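Ma carte de fidélité Siline m'a écrit lundi. Elle m'offre 5 euros dès 30 euros d'achats, hors promotions, hors Ploltora, hors bon sens.

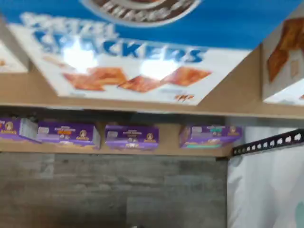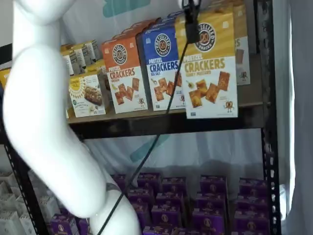
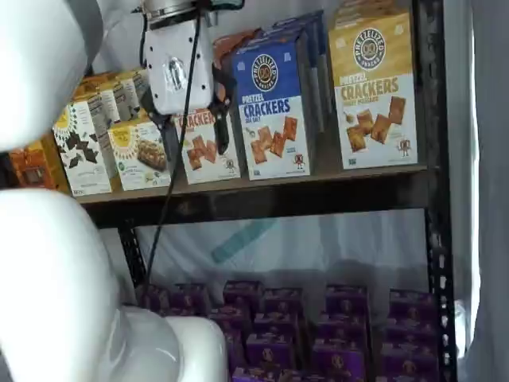
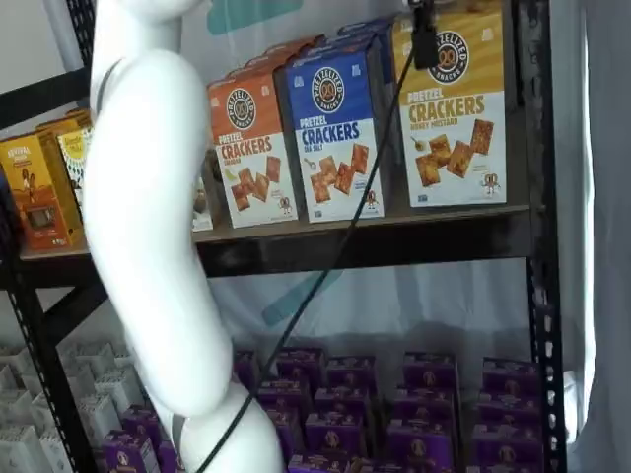
J'ai donc relu les conditions avec Ese Yusuf, qui collectionne ces offres – elle a plus de 500 points chez Okafor et n'a toujours rien touché. Il faut « activer » la remise avant de payer, dans l'appli. Je l'ai activée à la caisse, trop tard. Le ticket m'annonce 3020 points, valables jusqu'en janvier. Je vise la bouilloire.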